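Club de Béisbol Cabrera
Comunicado oficial sobre el cierre de la temporada y la organización de la próxima. Hilo.

1/ El Club de Béisbol Cabrera da por concluida su participación en la Liga Birkance. El primer equipo finaliza con 17 victorias, cifra inferior al objetivo que la dirección deportiva había fijado en pretemporada.

2/ La entidad agradece a los abonados su asistencia al Campo Asanum, también en las últimas jornadas, cuando la clasificación estaba ya decidida. En el partido de despedida se registró una entrada de alrededor de 2000 espectadores.

3/ El club comunica que Dwynwen Parri continuará como directora técnica. El acuerdo se firmó el 2018-06-28 y comprende las dos próximas temporadas.

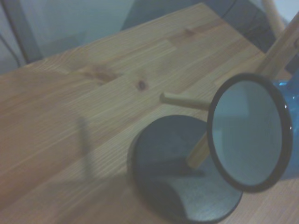
4/ La señora Parri mantendrá la responsabilidad sobre la planificación de la plantilla, el cuerpo de lanzadores y la coordinación con el equipo filial. El resto del cuerpo técnico se dará a conocer cuando concluyan las conversaciones en curso.

5/ En el apartado de bajas, 3 jugadores han comunicado su decisión de no renovar: dos lanzadores de relevo y el segundo receptor. El club les expresa su reconocimiento y les desea éxito en sus nuevos equipos.

6/ La dirección deportiva considera prioritaria la incorporación de un lanzador abridor zurdo y de un campocorto. No se facilitarán nombres mientras no exista contrato firmado. Se ruega a los medios que contrasten con el departamento de comunicación cualquier información al respecto.

7/ Sobre el rendimiento del equipo: el balance fuera de casa fue claramente peor que el obtenido en el Campo Asanum. El informe técnico señala el elevado número de bases por bolas concedidas a partir de la séptima entrada y la escasa producción ofensiva con corredores en posición de anotar.

8/ El informe completo se presentará en la asamblea ordinaria de noviembre. Los abonados con derecho a voto podrán consultarlo en las oficinas del club durante los días previos, con presentación del carné vigente.

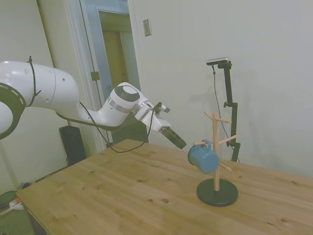
Imagen: brazo robótico blanco sobre una mesa de madera clara.

9/ Abonos. Se mantienen los precios de la temporada anterior en todas las zonas. Los abonados actuales conservarán su asiento si formalizan la renovación dentro del plazo ordinario. La cuota reducida para menores y jubilados queda fijada en 50 euros.

10/ Las localidades de la grada lateral izquierda quedan pendientes de asignación hasta que finalice la reparación de la cubierta. Los titulares de esas filas recibirán una comunicación individual por correo postal.

11/ Cantera. Las pruebas de acceso para las categorías infantil y cadete se celebrarán en las instalaciones municipales de Clamov. La inscripción es gratuita y requiere autorización firmada por el padre, la madre o el tutor legal. Cada aspirante deberá acudir con guante propio y calzado sin tacos metálicos.

12/ Los desplazamientos del filial seguirán realizándose en autobús desde el aparcamiento norte del estadio. Los horarios se publicarán en el tablón de la oficina y en este perfil.

13/ Para cualquier consulta relativa a renovaciones o cambios de titularidad, la oficina de atención al abonado permanece abierta en horario de mañana. No se tramitarán solicitudes por mensaje directo.

Departamento de Comunicación, Club de Béisbol Cabrera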